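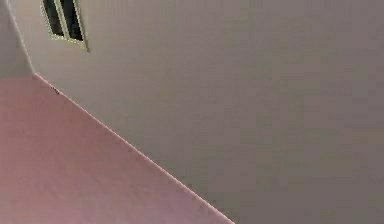
Notebook > Routes & Water

5 June 2018

Back from the Skorness plateau last night, boots still in the van. Writing this up before it goes out of my head. Natalia has the other half of the notes (the lower gorge) and will add hers underneath, or on a separate page if she runs long. She will run long.

Purpose of trip, for whoever opens this cold: recheck the plateau walk for the new edition of sheet 37. Old text was written in January, by somebody in a wet January by the look of it, and has water everywhere. Springs, pools, "a lively stream at your left hand." People use this sheet in summer. We had a letter.

Route as walked

Pukdale, car park behind the chapel, up the drove road, through the sheepfold gate, onto the plateau by the Long Stair. Across to the trig point. Down the north side by Quezada gorge to the Sornbridge road. Bus back to Pukdale if you hit it, otherwise a long walk on tarmac.

Drove road fine. Better than fine, someone has put stone down on the boggy corner. Take out the sentence about gaiters.

Sheepfold gate: the old text says go through and bear right. If you bear right you end up in nettles above the quarry. Bear LEFT, then right at the split thorn. I don't know how this survived the last edition. Maybe the thorn has split since. Either way fix it.

Long Stair. Steps in the limestone, part natural, part cut, nobody agrees who by. Old text says Romans. I'd lose the Romans. The parish leaflet says quarrymen and gives no source either. Suggest "old steps" and leave it there. Slippery near the top even in dry weather, the polish is bad on the last pitch before the plateau. Needs a line. Going down it with a pack I would not enjoy, so we should say clearly that the walk is described west to north and is better that way.

Top of the Stair to the trig: there is no path. There is a sort of idea of a path. Small cairns for the first stretch then they give up just where the ground goes flat and you want them. In mist this would be nasty. I took bearings at the last cairn and again at the shooting hut ruin, both on the loose page at the back, need copying onto the master before I lose it. Natalia says put the bearings in the text. I say put them on the map and keep the text readable. Not settled.

Trig point: 2,691 feet on the old sheet and on the plate on the pillar. So that one is right, leave it alone. Good view south over Pukdale and the reservoir. Couldn't see the sea. Old text promises the sea. Might be true on a better day, will ask at the pub. "On a clear day" covers it.

Water on the plateau

This is the actual job so more detail.

Hut spring. Marked on the sheet with the blue S. Found the place easily enough, a stone trough set in the bank behind the hut ruin with a lead pipe. Pipe dry. Trough had green soup in the bottom and a drowned beetle. Moss above it damp to the touch, so it probably runs after rain. Downgrade to seasonal, open symbol.

Black Pool. Not a spring at all, a rock basin in the limestone with an overhang on the north side which keeps the sun off. Deep, cold, clear enough to see the ledges. Surprised how good it looked. Plenty of hoofprints in the mud at the low end so the sheep agree. Conductivity meter said 900, which I didn't believe, rinsed the probe, did it again, 900 again. High for up there. Peat water off the north side should be far lower. Either it's fed from down in the limestone and has been sitting a good while or the meter wants calibrating. Meter had been banging around in the lid of my pack. Calibrate against the standard before anybody writes anything about springs and faults, please. I have theories and I'm keeping them off this page.

Bottle filled, labeled BP, in the fridge door next to the milk. Do not drink.

Third one, the "Well of the Shepherds" from the old text. Could not find it. Went back and forth over the grid ref for most of lunch. Heather, more heather, a fence post. I think the grid ref has two digits swapped because if you swap them you land on the edge of the gorge where there is a wet flush and some rushes, which I walked past later without thinking. Would need another visit to be sure. If no second visit happens before the sheet goes off then it comes out. Would rather have no well than a wrong well.

So for a summer walker the honest version is: carry your water from Pukdale. Treat anything you take from Black Pool. That's the whole of it. Wants to go in the box at the top in bold and not down in paragraph six where the old sheet puts it.

Tap in Pukdale is on the wall of the chapel hall, side facing the road. Works. Push down hard.

Gorge, my bit

Only did the head of it, Natalia came up from the bottom and we met at the big chockstone. Way in from the plateau is not obvious. You follow the dry streambed, which looks like it's going nowhere, and then the ground simply opens. Give people a warning before the edge, there's a place where the turf overhangs and it's a proper drop. Keep dogs on a lead from the last wall. Kids too frankly.

Old text has you cross the stream at the head. No stream. Dry boulders. Went down them without getting a sole wet. First moving water is under the chockstone, you hear it well before you see it, lovely sound after all that heather. Comes out of the foot of the rock on the right side going down. Ferns. Cold as anything. This I think is the real source in summer and whatever is on the sheet above it is a winter stream. Change the line style to dashed from the plateau edge down to the chockstone, solid from there.

Getting round the chockstone: left side, one awkward step down, hands needed. Old text says "scramble with care." Natalia says call it what it is and give the way round for those who don't fancy it. There is a way round, a sheep trod up through the birches on the left, takes longer, nothing hard. Agree with her. Both in.

Rock is better up there than I remembered. Walls lean in over you and the light goes green. One ledge with ravens, noisy ones. Keep the raven sentence but lose "ancient."

Didn't get a decent rubbing of the carved letters by the chockstone, paper too damp by then. Looks like a date and initials. Not worth a special trip.

Things forgotten, for next time
spare batteries for the meter
the good pencil
second map case (mine leaks at the fold, sheet is now papier mache)
sandwhiches, mine were on the kitchen table when I got home
bus timetable, see below

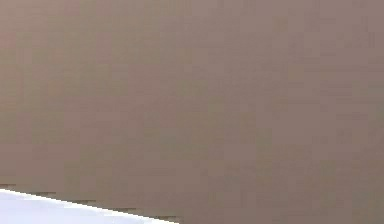
Sornbridge end

The road end has changed the most. New lay-by on the Sornbridge side, old one has been blocked with boulders. Stile gone, kissing gate instead, swings well. The sign says Quezada Gorge only and has no mention of the plateau or Pukdale, so anybody doing it in reverse has to know what they're after.

Footbridge is sound. One loose board toward the far side, reported it at the estate office on the way past, man wrote it on his hand.

Bus. The sheet says hourly. It is not hourly. Timetable at the stop shows 2 in the afternoon and the later one doesn't run in school holidays, which is exactly when people will be standing there. We missed the first and sat on the wall eating Natalia's apricots until the second. Don't print times, they'll be wrong by the time the ink's dry. Print "very few buses, check before you set out" and suggest leaving a car at Sornbridge and taking the bus to Pukdale in the morning, so the walk ends at your own car. Much better plan all round and we should of thought of it.

Cafe at Sornbridge: open, does soup, closes early. Says it's happy to be on the sheet. Tearoom at Pukdale is now a house.

Walking time. Old sheet says five hours. We took far longer but were stopping to poke at things. I'd put six to seven for ordinary people with lunch. Will ask someone who isn't working to walk it.

Left to do

Copy bearings to master. Loose page, back of this book, don't let it fall out
Calibrate meter, rerun bottle BP, write the number here whatever it is
Decide on the well
Redraw stream line, dashed then solid
New grid ref for the kissing gate (N. has it)
Box at top re water
Take out: gaiters, Romans, tearoom, hourly bus, "lively stream"
Write back to the man who sent the letter. He was right about pretty much everything, including the nettles

Added later, N.M.

Lower gorge notes are in my own book, will type them up. Short version: path good as far as the second pool, then a tree down across it, easy to duck under. Stepping stones all there. Water was ankle deep on the stones' downstream side and running nicely, so the lower part of the old description can mostly stand. I would still put the bearings in the text. People fold the map away when it rains and that's when they need them.

Also the green mug with the beetle in it is a sample, apparently. Label your samples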